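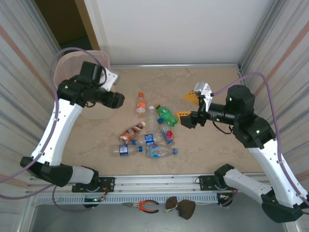 Two arms over the workspace floor.

Home | Shop | Samples | About Us | Contact

About Ornular
By the Ornular shop desk, April
16 shares | 2 comments

Most perfume sites promise you a mood. We doubt a scent ever got anyone promoted, so we sell fragrance by the bottle and leave the mood to you.
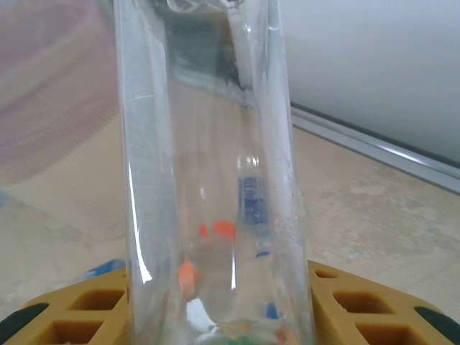 We also don't trust the word "natural" on a box. When a maker like Prallanine uses it, we ask for the ingredient list — and if none comes, we leave the word out of the listing. Testers are sold as testers. Samples ship within 7 business days.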